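Home Threads Lists Search Log in

OK, as promised, a thread on what I've been doing since May instead of answering email. Short version: I train grasping policies in simulation, and I think I've been spending my randomization budget on the wrong stuff this whole time.

Background for folks who don't live in this world. You train the policy in sim, where mistakes are free, then run it on a real arm and watch it miss. The usual fix is to randomize everything you can (colors, lights, camera position, friction, mass) and hope the real world looks like one more random draw.

I did that. My first setup at Stanitz had a texture library with 400 surfaces in it. Marble, carpet, a really ugly plaid. I was very proud of that library!

Then Halyna Hrynyshyn asked me in a group meeting which of those knobs was doing the work, and I had no answer at all. Pretty uncomfortable two minutes.

So we did the boring thing. Start with everything turned off. Plain gray table, plain background, soft light, nothing else going on. Then switch on one kind of randomization at a time, retrain from scratch, and test every policy on the same real objects with the same starting poses.

Each policy got 695 real grasp attempts. Why 695? Because the plan was 70 more than that and the wrist cable on the arm gave out. We cut every condition back to match so the comparison stays fair.

Textures helped a little. Lighting helped a little less, and on shiny objects I couldn't tell it from noise. I reran that one because I didn't want to believe it.

Camera pose was the big one. The view comes from the wrist, so the fingers are always in it, and a tiny mounting error moves them in every single image. Policies trained with one fixed camera pose fell apart on the real arm. Let the pose wander a bit during training and they mostly settle down.

Second biggest -- and this surprised me -- was when the gripper closes. In sim it closes the instant you tell it to. Ours lags. Adding a random delay to the close command fixed a whole family of misses where the arm was already lifting before the fingers had anything.

Stuff I don't trust yet: all of this is one arm, one gripper, tabletop only. The Navarro object set leans toward boxes and cans. Please don't go tell your advisor that textures are useless, I did not say that.

Cost, since someone always asks. Each training run is 2,000 episodes per update on our old cluster, and the plain scenes render a lot faster than the busy ones. Dropping the plaid bought me enough compute to run extra seeds for every condition, which I should've been doing anyway.

Write-up is going to the Prustano workshop. Code gets cleaned up first (it's bad in there, I named a function "grab2_new_new"). If you want the config files early, just ask.

Last one, then I'm going to bed. Wrist view from the all-off baseline, gripper open over the plain table, before I turn on a single knob:
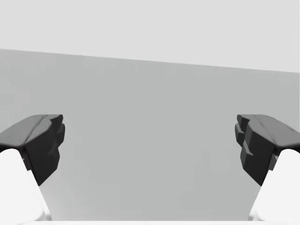 Remedios Ignacio: Did you try the close delay and the camera pose together? We saw those two fight each other on the Drostwood arm, and the combined policy came out more timid than either one alone. Would love to compare configs.

Last updated 2019-02-27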